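Can a robot tidy a bedroom yet, or am I dreaming?
Posted in Home Gadgets, Jun 8, 2019

Armelle Pichon
Okay so I have a robot vacuum and I love it, but it only does the floor, and my floor was never the problem! My problem is everything on the bed. Snacks, packages, stuff I dropped there when I came in. Is there anything I can buy that picks things up and puts them away? I could maybe go to 528 dollars if it worked. My cousin swears the Trosteck arm can do it.

Lyle Obi
No. Save your money.

Kayode Anozie
Lyle's right but I'll give you the longer version. I bought a little Trosteck kit arm in January and have spent way too many evenings on it. It's great with wooden blocks. I gave it a bag of chips and it crushed the first one and dropped the next (the dog was thrilled). Soft things change shape when you squeeze them, and a shiny crinkly bag confuses the camera. Mine got a sock into a bin on 20 tries out of 200, and I'd put the bin right next to the sock.

Now look at a normal bed. A foam-wrapped package needs a gentle squeeze from both sides, a snack bag needs a pinch at a corner, and a box wants a wider grip. Then it has to know what goes to the kitchen and what goes in the closet.

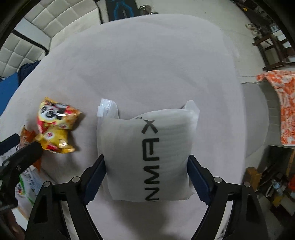
Foam-wrapped package between two blue pads, snack bags still on the bed.

Holding one thing like that is the part I'd trust a machine with today. The sorting, not so much.

Booker Thibodeaux
Get a basket, throw everything in it, carry the basket. Also there's a Skimine one for 1,410 but I think it only does laundry? Don't quote me. If anybody here has one, please post how it does with towels.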